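Part-Time Bench Assistant - Winmont Model and Hobby Workshop

We are looking for a friendly, patient person to join us three afternoons a week, starting in May. Winmont is a small place where grown-ups and older kids come to build model kits, and we would love somebody who enjoys a good long chat as much as a tidy pile of parts.

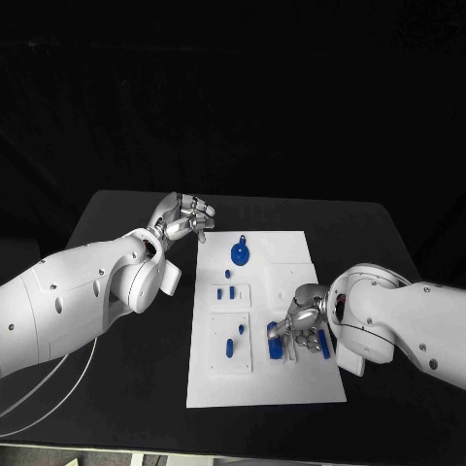 Most of your time will go into getting kits ready for our evening builders and sitting with the newcomers while they find their feet. You don't need to be an expert - Siamak Ansari will happily teach you everything he knows, and then some! We do like each project kept together on its own board, like the white one with the blue parts on the dark gray table, so people can pick up where they left off. You'll also answer the phone and help with orders.

Pay is hourly and we can be flexible around school or family. Please send a short letter telling us a little about yourself and something you've enjoyed making to Esmaeil Bakhtiari, Winmont, 186 Galico Street, or just stop in and say hello.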